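Small-batch pale ale: effect of mash time on taste
Project report, Plerkier College, Food Production course
May 19, 2025

1. Background

Our group wanted to know if a small brewery can save time in the mash without losing flavor. The Ilo taproom kindly gave us its basic pale ale recipe, and we brewed it in 2 versions. The first version had a mash of 35 minutes, the second one was longer, as in the original recipe. 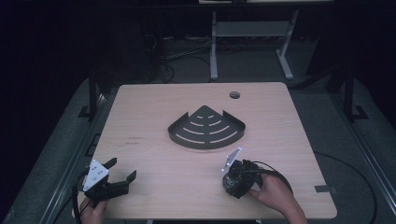 Photo: project group, Plerkier College

2. Method

For both versions we used the same malt from Steltar and the same dry yeast. The batches were 16 liters each. We kept the fermentation at 17 degrees and did not open the lids before the last week – this was difficult for us, but the teacher insisted.

Cleaning took more time than brewing. In the next project we would plan it as a separate step with its own hours.

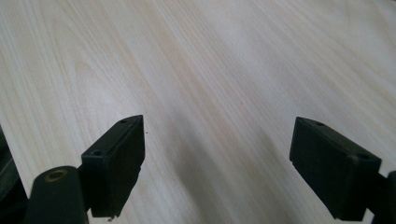
Figure 2. Tabletop with light wood grain.

3. Results

The beer with the short mash was a little thinner and finished sweeter. Most tasters noticed the sweetness first. The color was nearly the same in both glasses. The foam of the longer version stayed better, but we did not measure this.

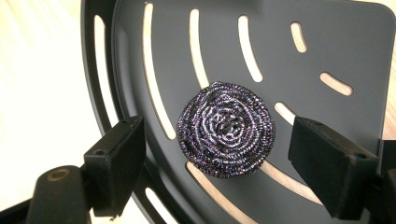
Chang, after tasting both, told us that the short version was "pleasant but not finished" and that he would try a lower mash temperature before giving up on the idea.

We agree with this remark. Our thermometer was slow, so the real temperature in the first batch is not completely certain. A repeated test with a better thermometer is planned for the autumn group.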